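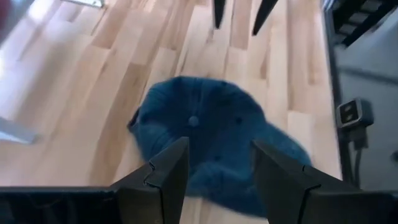

What is the Office of Unclaimed Articles at Grurnholm required to keep?

Everything handed in at the ferry terminal, for a period of 259 days, after which the article passes to the Harbor Authority.

So ran the first page of the manual, and Wekesa Nyaga had followed it since his appointment in June. Each article received a number, a shelf and a line in the register. The register did not provide for remarks.

Article 96 was a letter. It had been found on the Filali boat, unsealed, with no name on the envelope. The manual directed the officer to read such papers only so far as was necessary to establish an owner. Mr. Nyaga read the first line, which said, "I will wait at Plorow until the last crossing," and judged that he had not yet established one. He read on to the end. There was no signature.

He entered the article as "correspondence, one sheet" and placed it on the second shelf.
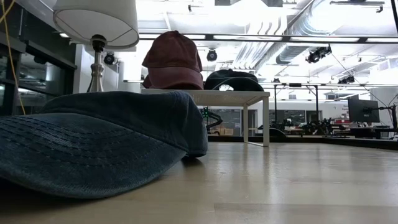

The following morning he wrote to the stationmaster at Plorow to ask whether any person had been observed waiting. The reply came on the proper form. Persons waited at Plorow every evening, it stated, and the station kept no account of them. A second line had been added in pencil - there was a woman who came on the 200 bus and left after the lamps were put out.

Mr. Nyaga considered the matter for nearly a week. The manual permitted an officer to return an article in person where the owner was believed to be known. It did not say how firmly the officer must believe.

He signed the letter out under his own name, closed the window, and took the evening boat.
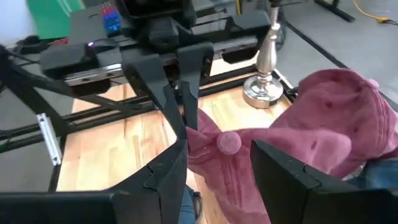
Who may sign for an article when the owner cannot be identified?

The officer in charge may sign, provided that the article is returned to its shelf before the office next opens.

The woman at Plorow read the sheet under the lamp. She said that the handwriting was her own, and that she had never learned whether it was delivered. Then she asked what the office charged.

"There is a fee of two coins," Mr. Nyaga said, "payable on collection."

She paid it, and he wrote her a receipt.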